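The Bread Detectives

Rye has a long memory. Leave it standing through a cold, wet spring and it will keep a record of the weather in its ears, in the form of hard purple-black spurs where a few of the grains ought to be. Those spurs are ergot, and I have just spent the best part of a week with people who can talk about them from breakfast to bedtime. I could happily have stayed for another.

The grain laboratory at Curkamham sits behind a row of poplars, a short walk from the station and a shorter one from a very good bakery. Lorraine Holroyd has run it for 12 years. She met me at the door holding a jam jar of rye and shook it under my nose before she had said hello. "Go on," she said. "Find me one." I found two, and was absurdly pleased with myself, until she tipped the jar on to a tray and picked out five more, one of them no longer than a grain of rice and broken at both ends.

The broken ones are the trouble. A whole ergot body is often bigger than the grain around it and a decent sieve will take it out. Snap it during harvest, or let it rattle down a long auger, and the pieces come out much the same size and weight as good rye. Then you need colour sorting, or a float in salt water, or somebody like Ryan Sugden with a pair of tweezers and a strong lamp.

Ryan grew up on a farm and came to the lab straight from school. He now does most of the sampling, and he is evangelical about it. A lorry of grain, he told me, is a fruit cake made by someone who forgot to stir. All the cherries may be in one corner. If you push your probe in at the front and nowhere else, you might pass a bad load or condemn a good one, and the cleverest chemistry in the world won't save you. So he climbs up and takes his cores from all over the load, at different depths, then blends and divides them until what's left is small enough to grind. I watched him do it in a stiff wind with rye dust blowing down his collar, and he was whistling!

Once the sample is ground, it goes to Pichit Rojanasak, and things get quieter. What he is after are the alkaloids, the compounds that make ergot dangerous in the first place. They tighten blood vessels and upset the nerves, and in the Middle Ages they brought on the burning limbs and convulsions that people called St Anthony's Fire. Whole villages ate bad rye because bad rye was all there was. Pichit shakes the flour with a solvent, filters it, cleans up the liquid and feeds a tiny amount into the chromatograph, where the different alkaloids travel at different speeds and come out one after another as a row of peaks.

He showed me the trace from sample 3467, which everyone at Curkamham seems to know by its number. It came from a field of a variety called Steva, grown on heavy ground beside a river, and the peaks look like a drawing of the Alps. To the eye the rye had been fairly clean. Lorraine keeps a copy pinned over the kettle.

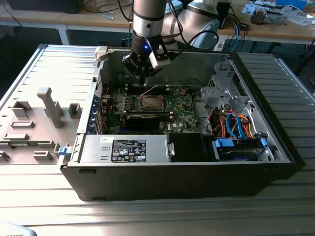

Why not simply weigh the ergot and be done with it? The weight tells you how much ergot you can see, but the alkaloid content varies a great deal from one spur to the next, and the dust left behind after cleaning can carry alkaloids with no spurs in sight.

Weighing still has its place. It is quick and cheap, and a mill can do it at the gate while the driver has his tea. Archie McIver, who buys grain for the Vevia mill a few miles up the valley, does it for every load and sends the doubtful ones on to Lorraine. I rather expected a miller to grumble about laboratories. Archie does grumble, chiefly about the wait for results when the harvest is pouring in and his bins are full, but he also carries a hand lens on a bootlace round his neck and used it on my sandwich.

He drove me out to see where it all begins. By then the fields were bare, of course, but along the headlands there was plenty of wild grass still standing in seed, and Archie had us both bent double in the verge within a minute. Ergot lives on those grasses as happily as on rye. The spurs drop, lie in the soil all winter and in spring put up tiny stalks with round heads, like drumsticks for a mouse – I have since seen them under a microscope and they are lovely. From the heads come the spores, which blow on to the open flowers of the crop. Rye flowers stay open longer than wheat flowers, which makes them an easier target, and a chilly, damp flowering time keeps them open longer still.

Deep ploughing helps, as the spurs can't push up a head from far down. So does mowing the margins before the grass flowers, and so does giving the field a year or two of beans. None of this is new. Archie's grandfather did most of it without knowing the name of a single alkaloid.

Back indoors I spent an afternoon with Iddrisu Fiadzo, who came to Curkamham in September to work on something I hadn't thought about at all: what happens to the alkaloids when you bake. He is making loaf after loaf from the same spoiled flour (each one labelled in red and locked away, so the smell in the corridor is pure torment) and testing crust and crumb separately. Some of the alkaloids are reduced by the oven. Others change from one form into a closely related one, so a test that looks for the first form alone would give too rosy a picture. He has baked 52 loaves so far. He wants to try sourdough next, and has borrowed a starter from Zúñiga, the bakery by the station, on the strict promise that none of it will ever be returned.

I asked him if the work had put him off bread. He looked baffled. Then he took me round the corner to Zúñiga, where we had thick slices of dark rye with butter and pickled herring, and he explained the difference between a pentosan and a starch using the crusts. I'm still not sure I could repeat it, but my notes from that lunch run to four pages and have butter on every one.

Lorraine had set out the tray again when we got back. There was a fresh jar beside it, from a load that had come in that morning, and Ryan had bet Archie a pint that I wouldn't find the small one.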